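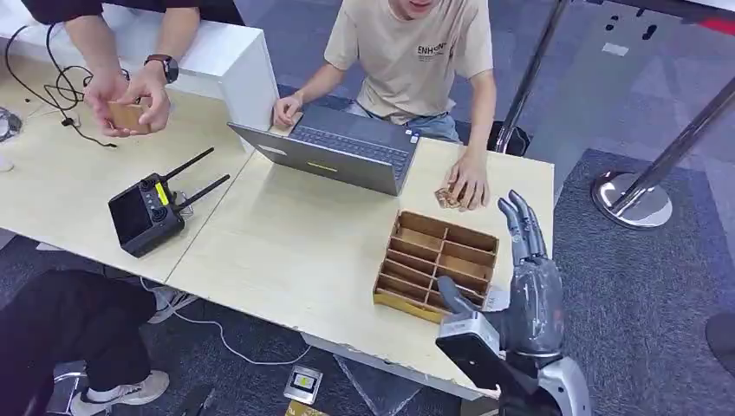
# Card sorting is the lesson this week at Omo

The robot has a grey hand with four fingers and a thumb, and its current job is trading cards. A team from Omo, a small automation firm, is spending the week at the Brustau hall teaching a humanoid to put cards into a cardboard tray divided into narrow compartments. The work began on Tuesday and is open to visitors until 5 in the afternoon.

The robot is not programmed with each movement. A person guides it through the task by remote control, and the joint positions and the view from the robot's head are saved together. Each pass is called a demonstration. When there are enough of them, the team trains a control program on the recordings and lets the robot try the task without a guide.

Omo has 643 usable demonstrations of the card task so far. The target is 700. Passes in which a card is dropped are kept in a separate folder, and Anneli Hirvonen, the project lead, has not decided whether to train on those.

"A dropped card and a good pickup look very much the same for the first second," Hirvonen said. "We would like the robot to see the difference, but we don't want it to learn the drop."

The tray is made of corrugated board with tape along the front. An earlier version in hard plastic was given up in December after the fingers kept catching on the dividers. Cardboard gives a little when it is touched, and a new tray can be cut in an evening.
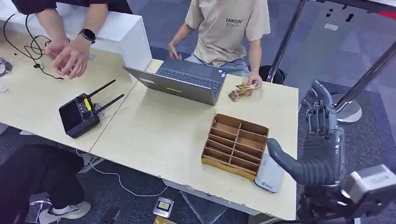 ## Three people at the table

Sessions are run by three people. One looks after the laptop and the recordings, one guides the robot, and one gets the cards ready between passes. They change places every hour. Pentti Kemppainen, who joined the project in the fall, said guiding is the most tiring of the three jobs.

"You start out too fast," he said. "Then you look at the recording and the hand is shaking, and you have to throw it away. A slow pass is a better lesson."

Thin cards are hard for robot hands. They lie flat, they slide, and two of them can stick together. People deal with this by feel, often by pushing a card to the edge of a table and pinching it there. Kemppainen's group teaches the same trick, and the guide is asked to do it the same way each time.
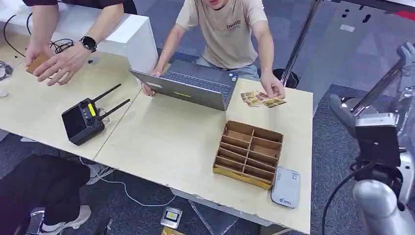

Koen Van Beek, who runs a card shop in Ploltwood and came by to watch, said he would be interested in a machine that could sort the boxes of mixed cards his customers bring in. He was less sure he would let it near anything valuable. "Commons, yes," he said. "For the rest I would want to see a lot more passes."

Hirvonen said the shop trade is not the main aim. Omo picked cards for the task as they are cheap and easy to replace, and the firm hopes to carry the method over to labels and paper inserts for Heiskanen, a packing company that is paying for part of the work. A first trial there is planned once the card recordings are finished.

Visitors may ask to guide the robot for a few passes at the end of the day. Those recordings are not used for training. Elli Huttunen takes names at the door.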